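Notebook, chores bench
March, started 8:40 a.m.

Picking up from Gilang's last entry. The question on the whiteboard is still "could it tidy a kid's room yet?" and I want to get down what I think the answer is before the afternoon runs change my mind again.

Short version: no, but the no is getting smaller, and I'm really excited about where it's shrinking.

Tokora is the policy we're running this week, same weights as before, only the approach speed changed (Gilang slowed the last bit of travel, good call). The job is to go to the block named in the instruction and push it where it's told. No picking up. I know pushing sounds like a step backward after all our gripping work, but think how much of housework is shoving things! Crumbs into a pile, shoes against the wall, mugs to the back of the shelf so there's room for one more. I wiped down my own kitchen last night and counted how often I closed my hand on anything. Hardly ever.

Morning block was 32 runs. Instructions were typed in by Suryani from the other desk so I couldn't steer her toward the easy ones, and she did not go easy. "Move the green star to the left of the yellow hexagon" is fine. "Put the star that isn't red next to the heart" is mean, and I love it, that's exactly how people talk at home.

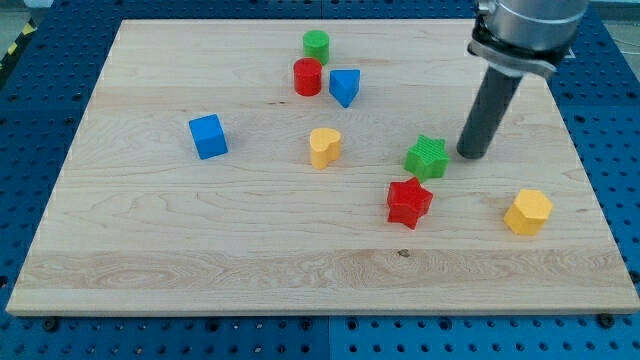
Things I noticed, in no order:

Color words are solid. Shape words are solid when the shapes are far apart. Both together get shaky once two stars sit near each other, and it will sometimes start for the right one and then drift. 3 of the 32 went that way. Gilang thinks it's the instruction encoding, I think it's the approach path, and we have a bag of Zullow coffee riding on it.

Round things are still the trouble. A cylinder pushed off center slides away sideways and then the arm has to come round the other side, and it takes ages deciding which side that is. The heart is worse than I expected. Hit a lobe and it spins. Anybody who has chased a pea around a plate knows the feeling.

Recovery is the good news!! In the old logs a missed push meant the run was over. This morning it missed, backed off, lined up again and got there, nine times, and I didn't touch a thing. I called Suryani over to watch one of them and she made me replay it.

Speed is nowhere. I cleared the same board by hand against the clock, both hands, all the blocks into one corner, and was done before the arm had finished its first move. For a shop floor that would rule it out today. For a living room at 2 a.m. with everyone asleep I'm less sure it matters. Ask Tuhumury what cycle time they'd put up with for the packing bench, they were vague on the phone.

Timeout is at 600 steps. Leave it there for now, even though it's tempting to raise it and watch the score go up.

The thing I keep coming back to is that our board is a very polite room. Everything on it is rigid, brightly painted and small. A real floor has socks. I want one soft object in the set by the end of the month, even a folded washcloth, and one thing that's the same color as the wood. Suryani suggested a cracker. We may try the cracker.

To do
- Rerun the two-star instructions with the stars swapped, same wording
- Split the cylinder misses by which side the push started from
- Copy the recovery runs into the Clalel folder before the disk gets cleaned
- Wipe the fingertip, check it for wear
- Gilang: did the slower approach go in before or after the log restart? I can't tell from the timestamps

1:15 p.m. Swapped-star runs started. First one went straight to the right star. One run proves nothing but I did say "ha" out loud.

1:50 p.m. Second and third wrong. Gilang is being very nice about the coffee.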